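HOUSEHOLD TEXTILES AND EVERYDAY ROUTINES
Handout for Session 6: Sorting, hanging and folding dark clothes
Course notes by Ngozi Onyeka

Read before class. Bring one dark garment you dislike folding. A gym top, an apron with long ties or a hooded thing with a drawstring will all do well. Please don't bring a plain T-shirt. We did those in Session 3, and they are too easy to teach you much.

1. What we are arguing about

Most advice on laundry assumes that there is a right way to fold each kind of garment and that people who don't use it are wasting time or space. I have taught this course long enough to doubt both halves. The space claims usually come from somebody selling drawers. The time claims tend to come from somebody filming their own hands, with the garment already flat, the right way out and facing the right direction.

The fold is the short part. Finding out what you are holding is the long part, and almost every guide leaves it out.

The Zirnis folding guide, which several of you cited in your last assignment, gives six steps for a sleeveless top. Step one is "lay the garment flat." Anyone who has pulled a black top with straps out of a full basket knows that step one contains most of the work. You have to find an edge, find out whether the edge is the hem or the neck, turn the thing around, discover it is inside out, and start over. The guide then spends five careful steps on the part a tired person can do while watching TV.

2. Terms for this session

Grab point. Wherever your hand first takes hold of the garment. Usually chosen by luck.

Landmark. Any feature that tells you where you are: a label, a logo, a seam, a pocket, a cuff.

Trailer. Any narrow part that hangs away from the main body, such as a strap, tie, belt or drawstring. Students in past years have called these "tails." Either word is fine in your log.

Staging surface. The table, bed or counter where the sorting happens. The floor counts if you use it, and you should write it down if you do.

Reset. Putting the garment down and starting again. Record every one. People hate recording these.

3. Why dark fabric is harder

I was skeptical of this when Abimbola Oyelaran first raised it. Her notes from the August sessions claimed that black garments caused more resets than light ones of the same cut. My first reaction was that she had simply picked more awkward black garments. That is still a fair objection, and you should raise it in discussion.

The argument itself is reasonable, though. We read cloth by its shadows. On a white shirt, each crease shows up as a gray line, and you can tell a sleeve from a side panel at a glance. On black cloth the creases sink into the color. The outline of the bundle tells you very little, since any crumpled garment looks like any other crumpled garment. You are left with whatever landmarks happen to be facing you.

A small bright logo can therefore be worth more than all the rest of the surface. It has one position on the garment, and if you know that position, you know the rest. If you don't know it, the logo is decoration. A shopper who owns one such top will learn its landmark in a week. A person sorting for a household of five may never learn it.

Against this, some of you will say that touch does the job and that looking is overrated. I half agree. Try Exercise B before you decide.

4. Held by the top

The usual recommendation for a crumpled garment is to pick it up and let it hang. Gravity is supposed to sort it out for you. The Guerra home course calls this "letting the cloth tell you its shape," a sentence I would strike from any student paper.

What hanging gives you depends on the grab point. Hold a top by both shoulders and you get something close to its flat shape. Hold it by one gathered handful and you get a bunch of dark folds with flaps at the lower end, and the flaps may be a hem, an armhole, a lining or a hood. The length is misleading as well. A garment held by a corner hangs longer than the same garment held by its middle, so you can't judge size from the drop.

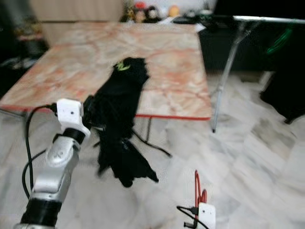

5. The trailer problem

Go back to the thin strap running off across the floor from the lower right of that black garment. The logo is up in the gathered part, small and yellow-green, and it is the one landmark I would trust. The strap is what I would worry about. The loose flaps are dangling just above the floor, while the strap has gone its own way along it.

Standard guides treat straps as something to tuck in at the end. I think that order is wrong for most homes. A strap that is left until last gets stepped on, shut in a drawer, or wound around a table leg. It also pulls on the garment as you turn it, so that your neat half-fold slides open again. Deal with the trailer as soon as you find it. Gather it in your free hand, lay it across the body of the garment, and only then look for the edges.

Some of you will object that you can't lay a strap across the body until you know which side is the body. True. Any side will do at this stage. You are only getting it off the floor.

6. Staging surfaces

Nearly everything written about folding tables is written by people who want you to buy one. The Buvow leaflet in your reading pack says a pale, plain surface "improves accuracy." It offers no test of this, and it goes on to list three pale, plain tables you can order.

My own view is more modest. Dark on dark is bad. A black top on a dark tabletop loses its outline, and you end up patting the table to find the hem. A light surface helps with that. Whether it must also be plain is less clear to me. A strongly patterned top, a marbled pink and cream one for instance, still gives good contrast with black cloth. It would be a nuisance with a pale floral blouse. So the useful question is what you mostly fold, and a leaflet can't answer that.

Check three things on any surface before you start:

- Is it deep enough for your longest garment, laid straight?
- Does the rim catch on knits or thin straps? Run a sleeve along it and see.
- If you push two tables together, does the join sit where you want to fold? Tables of different heights are worse than one small table.

Small papers and cards also collect at the joins and back corners of tables. If you sort on a desk, clear them first. I have folded a parking receipt into a pillowcase and did not find it until the guest did.

7. Exercises

Exercise A. Drop your garment onto the table from chest height without arranging it. Look at it for as long as you like, hands behind your back. Write down what you think each visible part is. Then pick it up and check. Give yourself no credit for "fabric."

Exercise B. The same garment, eyes closed. Find the hem by touch. Your partner records resets. Swap.

Exercise C. Pick up the garment by a single gathered handful. With your other hand, find one shoulder or one top corner without putting the garment down. Move your grip to it. Find the second one. Now lay it flat. Students who skip the middle step and go straight for the table usually end up with the garment folded on itself underneath, where they can't see it.

Exercise D. Repeat C with the strap or tie gathered first, then with it left until last. Three tries each way. If you find no difference, say so in your log. I would much sooner read that than a polite agreement with section 5.

8. On the numbers in the reading pack

The Zollix household survey is quoted everywhere, so we should look at it. It reports on 2553 garments folded by 34 participants. The headline result is that their preferred method saved time on every type of clothing.

Read the method page before you repeat that. All garments were handed over flat and right side out. Tops with straps were left out as "non-standard." The participants had practiced the preferred method and had not practiced the other. I don't think anyone was being dishonest, but the survey measures the easy part of the job and then talks as if it had measured all of it.

Our own class logs are no better as science. They are messy, students forget to write down resets, and the garments are whatever people brought. They do at least begin with a crumpled garment.

9. For your log

One page, handwritten or typed. Cover the garment, the surface, your grab point, the first landmark you found, and the number of resets in each exercise. Add a paragraph on one piece of folding advice you used to believe. If you still believe it, explain what would change your mind.

Abimbola is taking the discussion section this time and will collect the logs at the door. She has asked me to say that "it depends" is not a finding unless you write down what it depends on.

Related handouts
Session 3: T-shirts and other flat things
Session 4: Do fitted sheets need folding at all?
Session 5: Drawers, shelves and the claims made for them
Session 7: Socks, pairs and the case for giving up
Reading pack: Notes on the Zollix survey

Last updated: Sat 26 December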